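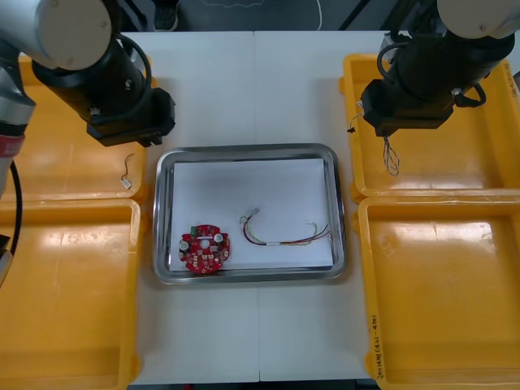 *Last changed: May 27, 2024*

# Puneo

Loïc Poulain said it would be sorting by dinnertime, and Vy Cao looked at the clock over the drill press and asked him whose dinner.

He didn't answer. He was under the bench at the Gostau shop with his head near the power strip, and the only part of him available for conversation was his feet. Vy had a stool, a coffee, and a key to the building, and she had no reason to be anywhere else until nine. She had agreed to watch. She had been careful to say watch.

The machine was called Puneo. Loïc had named it before he had bolted anything to anything, which Vy considered a bad sign in a person. It had two arms, a tray in the middle with paper in it, and yellow bins down both sides. The tray got a red board and a wire harness. Puneo was supposed to pick up the board with one arm and the harness with the other and put each where it belonged, and then do it again. That was the whole job. Vy had done it by hand for a full afternoon in April, with the radio on, and had not found it hard.

"It's not about whether it's hard," Loïc said from the floor.

"I didn't say anything."

"You were breathing like you were going to."

The parts came from Yilma, a repair outfit across the river that took apart dead appliances and sold what was inside. Yilma had 340 sets of boards and harnesses in sacks and would pay to have them sorted and laid out. They didn't care who did it. Loïc had told them a robot would do it, and the woman at Yilma had said that was nice and asked when she could have the sacks back.

Vy had run the numbers on the back of a lumber receipt. If she and Loïc sat down with the sacks and a pizza, they'd be finished in a weekend. Loïc had been at this since the snow was on the ground.

"Okay," he said, and backed out. There was sawdust on his ear. "Power's clean now. It was the strip."

"Last time it was the strip."

"Last time it was the other strip."

He sat down at the laptop and put his hands flat on the table on either side of it, the way he always did before he started a run. Vy moved her coffee to the windowsill. In her experience it was the coffee that got it.

## What the left arm knew

The left arm was the good one. Even Vy would give it that. Loïc had bought the pair from a lab in Cernier that was closing down, and the left one had been somebody's favorite. It went where you sent it and stopped without shaking. The right one had worked for a living. It had a click in the shoulder that came and went, and Loïc had a theory about the click that changed every week.

The left arm came down over the tray, closed on the edge of a red board, and lifted it. It carried the board over to the bin and let go. The board landed flat.

"There," said Loïc.

"There," said Vy.

She wasn't impressed, but she wasn't bored either, and that bothered her a little. She had seen a lot of things work once in this building. The pedal-powered grinder had worked once. So had the door opener that read your face, on a day when the only face in the shop belonged to the man who built it, and after that the rest of them had gone in and out through the loading dock for a month. Once was cheap. She wanted to see it on a bad board, crooked, upside down, stuck to another board with old glue.

"Put one in upside down," she said.

"It's not trained on upside down."

"Do they come out of the sack right side up?"

Loïc wrote something on his pad. He had a whole page of things she had said. She had seen it once when he went to the bathroom. It was headed V. OBJECTIONS and it was numbered, and she'd been more flattered than she wanted to be.

He put the next one in upside down. The left arm hovered over it for a long time, long enough that Vy started to feel sorry for it and had to remind herself that there was nothing there to feel sorry for. Then it pinched the board by the rim and carried it off, tilted, and dropped it in the bin on its edge. It rolled. It went halfway along the bin like a coin and fell over.

"I'm counting that," said Loïc.

"I figured you would."

## What the right arm didn't

Wire was the trouble. Vy had told him so in April, as number one on the list, and she hadn't needed an engineering degree to do it. She had untangled Christmas lights. A board is the same shape every time you look at it, and a harness is whatever shape it was left in by the last person who was angry at it. The ones from Yilma had been yanked out of machines by people paid by the piece. The ends stuck out every which way.

The right arm went down, clicked, and came up with a harness by the middle. It looked fine. It swung out over the bin with the connectors dangling, and the fingers opened, and the harness stayed where it was. One of the wires had hooked itself over the edge of the gripper.

The arm didn't know. It went back to the tray with the harness still hanging off it like a piece of spaghetti and tried to pick up the next one.

"Stop it," said Vy.

"I want to see what it does."

"It's going to do that."

It picked up the second harness. Now it had two. It went back to the bin, opened, and shook loose neither. On the laptop a green counter went from one to two.

Vy got up and came around to look at the number. "It thinks it dropped them."

"It opened the fingers over the bin. That's the success condition."

"Loïc."

"I know."

"That's like saying you mailed a letter if you walked past the mailbox."

He wrote that down too. She saw him give it a number.

They stopped it and she unhooked the harnesses herself, which took no time at all and which she did in front of him, slowly, with two fingers. He watched her do it, and then asked her to do it again so he could see which way she turned her wrist. She did it again. She did it four more times, in fact, before she understood that she was now helping.

"I'm not helping," she said.

"No."

"I've got a chair to finish."

"Turn it the other way once? Just to see."

The chair had been waiting for its last coat of oil for two weeks. It was over by the dust collector with a sheet on it. She turned the harness the other way.

## The check

It was past nine when he had the new rule in. He didn't mention dinner and neither did she. They'd split a sleeve of crackers from the shop fridge, where somebody kept crackers for reasons of their own.

The new rule was simple enough that Vy could follow it. After the fingers opened, the arm would stay put over the bin and look through the camera on its own wrist. If it saw wire between the fingers, the drop didn't count and it had to shake and look again. If it saw nothing but bin, it could go.

"So you taught it to look at its hands," she said.

"More or less."

"And before this it wasn't doing that."

"Before this it was trusting."

She told him that was a nice word for it. He ran it anyway. The first try, the wire hung up again, and the arm stopped and hung there and gave a small rude shake, and the harness fell. The counter waited, then went to one. Vy kept her face exactly as it was.

By the time they had done 75 of them, she had pulled her stool up beside his and had her own pad. She was keeping her own score, in pencil. She didn't trust the green number and told him so. Her count said 9 had gone wrong. His said none had. They went back through the wrist pictures to find out which of them was lying, and there was one after another where wire had caught low down, behind the fingers, and the machine had looked straight past it. There were plenty of the other kind too, where the fingers were open over yellow plastic and nothing was in them.

"That one's good," Loïc said, stopping.

Vy leaned in. "How do you know it ever had one?"

He took his hands off the keys.

"If it missed in the tray," she said, "and went over there with nothing, and opened up, and looked. That's what it would see."
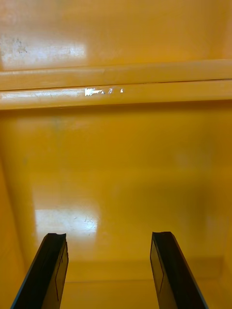 ## Number 83

He wrote it down. It was number 83 on the list, and he turned the pad around so she could check the wording. She fixed one word.

"So it has to look before, too," he said. "On the way up."

"It has to look before."

"That's another night."

"At least."

He rubbed his eyes. The sacks from Yilma were stacked by the door, most of them still tied shut. Vy looked at them and thought about the pizza and the weekend, and how they could have driven the sacks back over the river weeks ago and been paid. She still thought so. She'd have said it to anybody.

"The woman at Yilma called again," Loïc said. "I told her the end of the month."

"Of which month?"

"She asked me that."

Vy picked up her cup from the windowsill. The coffee had been cold for hours. She drank it, and went over and lifted the sheet off the chair to see how much dust was on it, and put the sheet back.

"You could do it by eye," she said. "Have it look at the tray after. If the harness is still lying there, it missed. You don't even need the wrist for that."

She heard the pencil stop.

"I'm only saying it would be less stupid," she said. "It still won't handle the glued ones."

"No," said Loïc. "Say the part about the tray again."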